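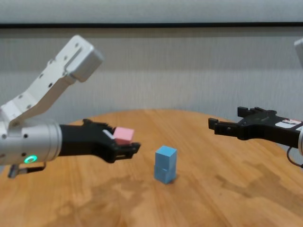
Touring notes: stage times and load-in at the Skirnberg hall

The Skirnberg hall has changed its running order for club-size shows. Support acts now get a 30-minute set, followed by a changeover of the same length. The headline slot is unchanged. Capacity stays at 600 standing, with the balcony closed unless the promoter books it separately.

Load-in is through the side door on the river side. The ramp takes flight cases up to the width of a standard double door - anything wider has to be broken down in the yard. House front-of-house and monitor desks are included in the hire. Bands bringing their own in-ear rigs should send a frequency list with the tech spec.

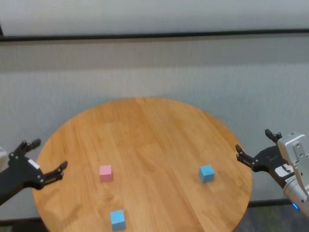
ZURKHOLM, Sun 27 October

Hebden play the last date of their fall run here tonight. Doors are an hour before the support, and bags larger than a letter-size sheet go to the coat check. The Zolitz show, moved after a fault in the house power supply, will now take place in December. Tickets for the first date remain valid. Refunds are open through the original seller, less the booking fee.

A further 40 balcony tickets for Zolitz go on sale at the box office only, limit 2 per person. Card payment only.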